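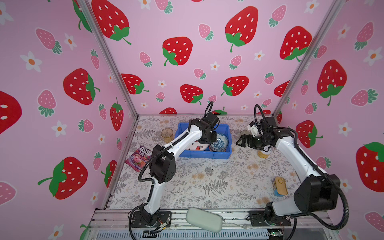
Matching a pattern repeat on short walls

7 Apr 2019

Most paper calculators assume a full-height room. They divide wall area by roll area, add ten percent, and stop. On a short wall with a large repeat this gives the wrong answer, sometimes by a whole roll.

The number that matters is the cut length. Take the wall height, add trim at top and bottom, then round up to the next multiple of the repeat. A 26 inch wall with 4 inches of trim needs 30 inches of paper. If the repeat is 21 inches, each strip uses 42. The other 12 go in the scrap bin, or over a door if you have one.

A half-drop match changes this. Alternate strips start half a repeat down, so cutting from two rolls at once wastes less. I cut odd strips from roll A and even strips from roll B and pencil the number on the back - top edge, always the same corner.

Eirini Dimitriou wrote to ask about batch numbers. Check them before opening anything. My last order from Vamov came as two rolls of batch 409 and one of 2989, and the reds did not agree in daylight. I sent the odd one back.

Paste: I still use Purateck, mixed a little thicker than the packet says. Book each strip for 9 minutes. Inside corners get two pieces with a small overlap, never one piece folded around. Seams next, probably in May.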